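Open day at Zulier, Estero

The May open day at Zulier started at 9, and the parking lot was full well before that. They gave out 600 tickets and the woman at the desk told me 376 had been picked up by the time I got mine. The tour takes 45 minutes. Our guide was Adoración Montes, who runs the storage side.
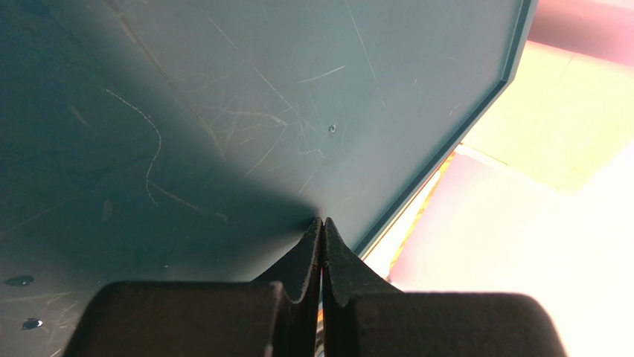 We began with the returns shelves, where old drawer units come back from stores and get sorted by wear. Scratched ones are kept for testing. After that came the room where they try out cosmetics storage on an ordinary tabletop.

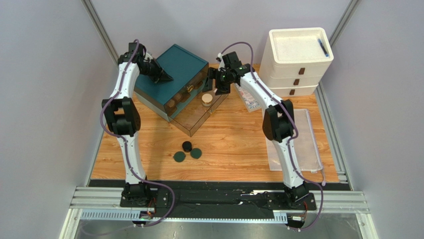 Montes said most people buy too big and then lose things at the back. She likes shallow drawers for makeup and keeps brushes somewhere else. The teal box had a see-through bottom drawer, and I preferred that to the white three-tier unit, where you have to remember what went where. The Bragança line was not on show.

Bottles are the hard part, she said. Foundation takes up more room lying down, but a low drawer leaves no choice.

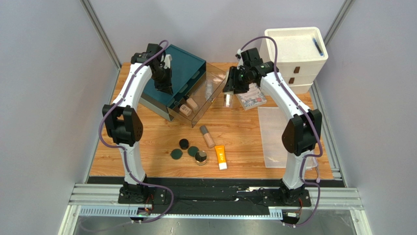
Coffee was in the Avby hall, 5 dollars with a roll. Parking is free until noon.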